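Unit 8: Comparing Grippers on Soft and Packaged Goods
Course notes, Guadalupe Arellano
Lab section: Yareli Galindo

Reading before lab: the first two sections of the Zadusico gripper manual, and your own notes on grip force from Unit 6.

In Unit 6 we closed a gripper on wood blocks and steel cylinders. Those parts don't care much how hard you squeeze. Food does. A sandwich changes shape as soon as the fingers touch it, and the filling can slide even when the bread stays put. A bag of puffed snacks has air in it, so the first part of the closing motion tells you almost nothing about what is inside.

The lab compares two sets of fingers on the same arm. Set A is the stock pair for the parallel gripper. Set B is the Bühler pair, with a softer pad and a wider face. The arm, the controller and the motion program stay the same for both. Change only the fingers. If you change the closing speed as well, you can't say which change made the difference.

Run the sandwich first. The arm picks it up, carries it over the cream tray and lowers it until you give the release command. Keep the approach slow over the last part of the move. 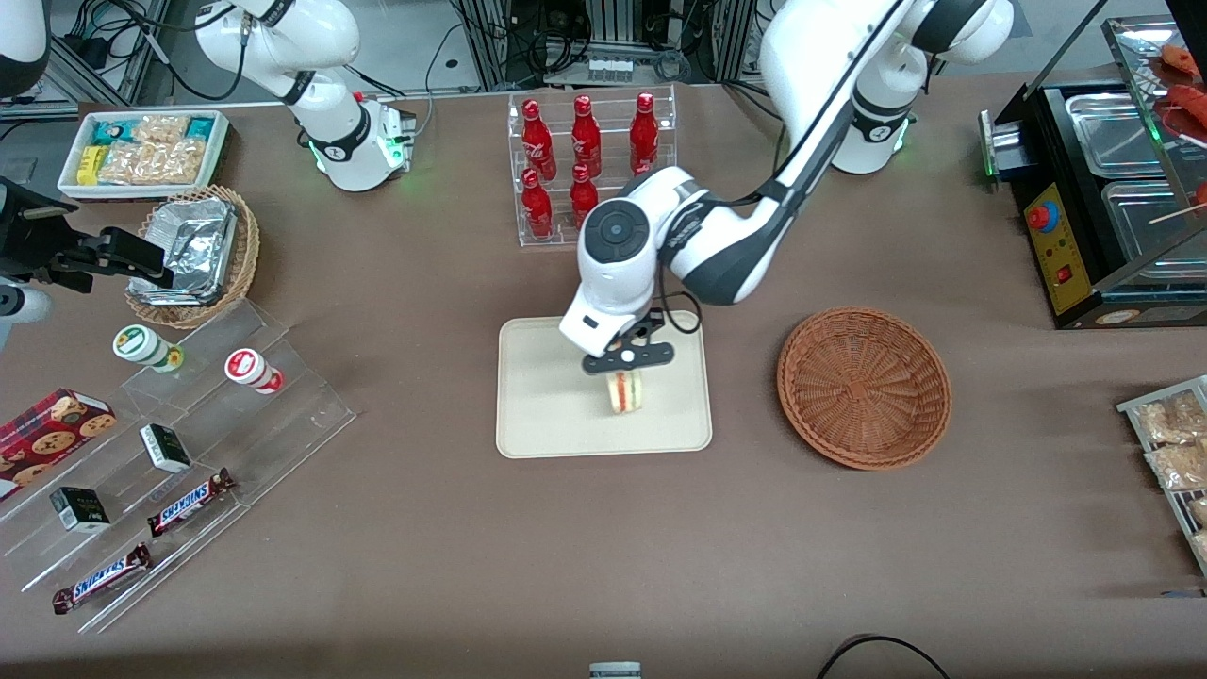 A grip counts as good if the item stays in the fingers from pickup to release and shows no new tear or crushed edge afterward. A lasting dent in the bread is recorded as a mark, and it doesn't fail the trial by itself. Write down which finger set made it. Last November two groups left that column blank and had to repeat the whole session.

After the sandwich, go on to the candy bars and then the snack bags. The bars are stiff and narrow, and most of the trouble with them is alignment. If the fingers come down at an angle to the bar, it will turn as they close. Rotate the wrist to match the bar before you descend. For the bags, grip near the middle and watch for slip during the lift.

Controller settings
Load the profile named Cliltano from the course folder. Encoder counts for the gripper should read 1664 at fully open and 713 at the closing limit. If either number is off, run the Zero routine again before you start. Set the wrist to 90 degrees for the first approach. Don't raise the force limit to rescue a bad grip – log the failure and go on to the next trial.

Trials
Do up to 8 trials per item with each finger set. Replace any item that has been damaged. A sandwich that has been squeezed once is softer the next time, so note how often each one has been used.

What to hand in
One table per finger set, with item, trial, result, marks and comments. Add a page on which set you would choose for a counter that serves both sandwiches and bagged snacks, and what you would still want to test. Camera footage can support your answer, but the table has to stand without it.

Next unit: placing items in a basket, and choosing a release height.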